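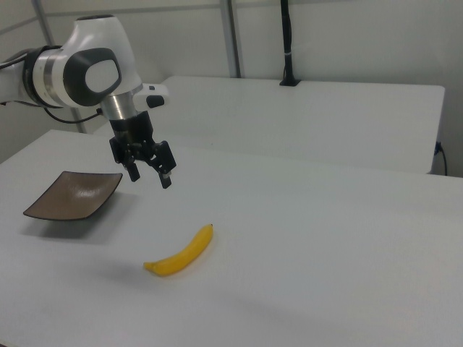

Prompt Copy

The prompt copy for the Watkins production of Itero ran to 70 pages and was kept in a black ring binder on the desk at stage left. Each page had script on the right and cues on the left. Cues were entered in pencil until the second preview and in ink after that. Beca Powell had written the rule on the inside of the cover and signed it, and the signature was the only thing in the binder that had been in ink from the start.

On the night of the second preview she had inked as far as page 30.

"Standing by, lights 25," she said into the headset.

"Lights standing by."

The play had one actor. Aled Pugh had written it as well as performing it. It concerned a man who audits his late father's shop, and it was performed without an intermission at a counter, with a ledger, a stool and a telephone. There was a speech in the middle about the price of string. The speech was the reason the theater had taken the play, according to the letter in the front pocket of the binder. It was also the reason the binder was still in pencil, as he had not yet delivered it the same way on any two occasions.

The script gave the cue for lights 25 as the word "balance." In the dress rehearsal he had said "remainder." In the first preview he had closed the ledger and said nothing, and Beca had called the cue on the sound of the cover. The note from that night read: LX 25 on BALANCE or ledger shut, whichever first. Under it, in smaller writing, she had put a question mark and then erased it. The mark was still legible with the desk lamp turned up.

"My father bought string by weight," said Aled, on the stage, "and sold it by length."

This was correct. She moved her finger down one line.

"He held that the difference was his wages."

Also correct. She moved her finger down again and put her other hand on the cue light switch for the telephone, which came nine lines later and was operated from the desk. The telephone had a bell in its base and a cable that ran under the counter and through the wall. It had been tested at the half hour and again at the quarter.

Aled opened the ledger. The script had it open already. He turned to a page near the back, which was blank, like all the pages, apart from the first few, which had been filled in by the props department with figures that added up.

"I have been through it twice," he said. This was not in the script.

"Is that us?" said the lighting operator.

"No. Still standing by."

"He's off the book."

"I know. Quiet on headset, please."

He read out a column of prices. They were not the prices in the script. He read them slowly, with the date of each purchase, and ran his thumb down the page as he went. Beca took the pencil from behind her ear and wrote the prices in the margin, in order, as there was nothing else to be done with them. Twine, waxed. Twine, plain. Brown paper, the heavy kind. One ball of red, for a customer, not collected.

The audience was quiet. A seat went up somewhere in the balcony and came down again.

"Not collected," said Aled. He looked at the telephone.

There were two options. The first was to hold until he found his way back to the page, which he had always done, the longest delay so far being under a minute. The second was to give him the telephone. It was early by nine lines, and the nine lines included the cue for lights 25, which the operator was still standing by for. If the telephone rang in the present state, it would ring in the daytime setting, and the call was supposed to come at night.

"Lights 25," said Beca, "go."

The daylight went out of the shop over a count of twelve. He did not look up. When the window was dark he laid his hand flat on the ledger, and she pressed the switch.

The telephone rang twice. He let it ring a third time, which was also not in the script, and picked it up.

"Yes," he said. "It's still here. It's red."

She let the bell go and turned to page 31. The next line was his, and he said it as printed.

After the show report had been typed and sent, she took the binder down to the dressing room. He was sitting with his shoes off, eating a pear. She put the open page in front of him and waited while he read the margin.

"Did I say waxed first?"

"Waxed, then plain."

"Could we keep that?"

"Will you say it tomorrow?"

He considered this until the pear was finished. Then he asked to borrow the pencil, and she handed him the pen.

Back to top | Contact the editors | Copyright remains with the author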